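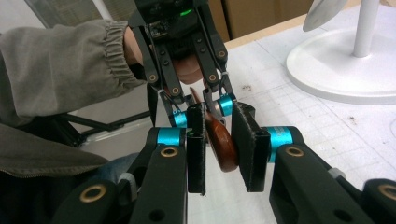 One reader of the draft objected that a hanging rack is only a drawer turned on its side, and that any gain in finding a spoon is paid back when the spoon has to be returned to its hook. The second half of the objection is fair. Hanging a utensil up again takes more care than dropping it into a drawer, and our layout guide now treats taking out and putting back as two separate tasks.

3.2 Storage of long-handled utensils

The Grististhorpe layout groups kitchen tools by the way they rest when not in use. Ladles and long spoons hang from a central pole. Flat tools such as rice paddles may hang too, if the handle has a hole, but most households in the Peltonen survey laid them down on the counter between uses. We kept both habits in the layout and did not assign the paddle a fixed place.

A hanging holder needs three things from the counter: a level spot for its base, free height above the hooks, and clear space on the side from which tools are taken. The last of these is easy to get wrong. A ladle has to rise before it can move sideways, and its bowl will knock against the next tool if the two hang close together. In the Plitanix version of the layout the holder stood against a wall, so that the rear hooks were hard to reach and tended to stay empty. The present version leaves the holder in the open – a small change, but it makes all the hooks usable.

Handles matter as much as hooks. A wooden handle on a steel ladle gives a clear place to hold, and its color sets it apart from the metal below. For all-metal spoons the guide suggests the outer hooks. Figure 2 shows the ladle being lifted from the holder and the paddle lying at rest.

Figure 2. Ladle with a dark red wooden handle and a second metal spoon at the white holder; rice paddle lying flat on the gridded mat.

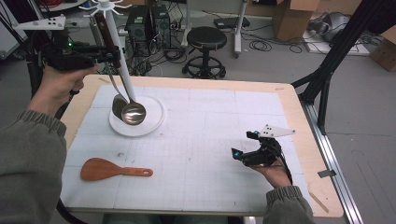
The paddle raises a different question, as a broad, thin head lying on a level surface leaves little room to get underneath. Its handle is the better place to start, and the guide therefore asks that the handle point toward the user's preferred side. Where counter space is short, the paddle goes on a hook with the others.

Wear on the wood was recorded separately under the Trindilach scheme and is reported in Section 8. It had no bearing on where a tool was placed.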